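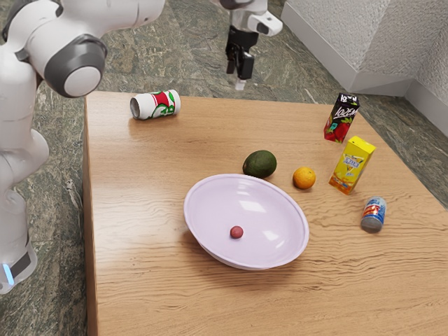 Fixing a bowl task that reports success when it shouldn't

Posted March 30, 2021 by Beatriz Falcão

This page covers one fault in the tabletop scene that ships with Clonar: the run gets marked as a success although the small red fruit is not where the task wants it. If your problem is that the arm won't move at all, read the Gralach driver page first.

The task is to move the fruit into the lavender bowl and leave it there. Everything else on the table (avocado, orange, juice boxes, both cans) is a distractor and has no part in the score.

What you will see

The log says "placed", the episode ends, and the saved state has the fruit somewhere other than the bowl. In our overnight batch of 1000 episodes, 969 were logged as placed. When I replayed them against the saved object poses, 95 of those were wrong.

Before you start

You need Clonar with the Rugemalira scene pack installed, and write access to the task config. Stop any batch that is running. The config is read once at launch, so edits made during a batch do nothing.

Step 1. Replay one bad episode

Open the episode in the viewer and turn on the object pose overlay. Step through to the last second. Do not use the summary video, which drops frames.

Step 2. Check what the fruit is attached to

With the gripper over the wood behind the bowl and the red fruit between the fingertips, the bowl is empty and the task has to read "not placed". Pause at a moment like this one and look at the status line.

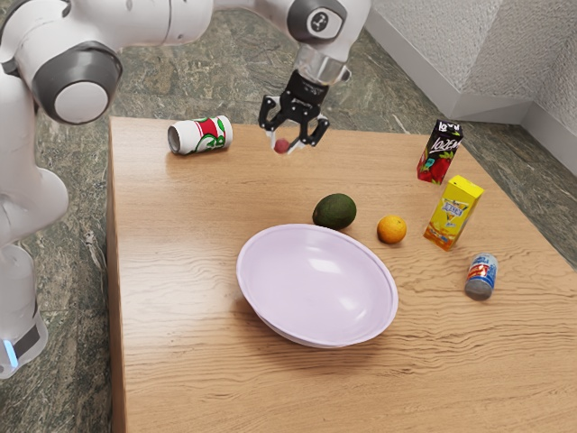
If the status line already says "placed", the success check is looking at the wrong thing. In our copy it compared the fruit's position with the bowl's bounding box, and the box had been padded so far toward the back of the table that it took in open tabletop.

Step 3. Shrink the box

In the task config, find bowl_region and set padding to zero. Save, relaunch, and replay the same episode. The status should now stay at "not placed" until the fruit is inside the rim.

Step 4. Require a release

Set require_release to true. Without it, a fruit carried through the bowl region on the way to somewhere else can still end the episode.

Step 5. Add a hold time

Set hold_steps to 3. The fruit then has to stay in the region, with the gripper open, for three steps in a row. A higher value also works but makes each episode longer.

Step 6. Rescore the old data

Run the Plukora rescore tool on the saved episodes. It reads the poses from disk and does not run the simulation again. Keep the original labels in a separate folder until you have compared the two sets.

If it still fails

Check that the bowl in your scene has not been rescaled. The region does not follow the mesh, and you will have to enter its size by hand.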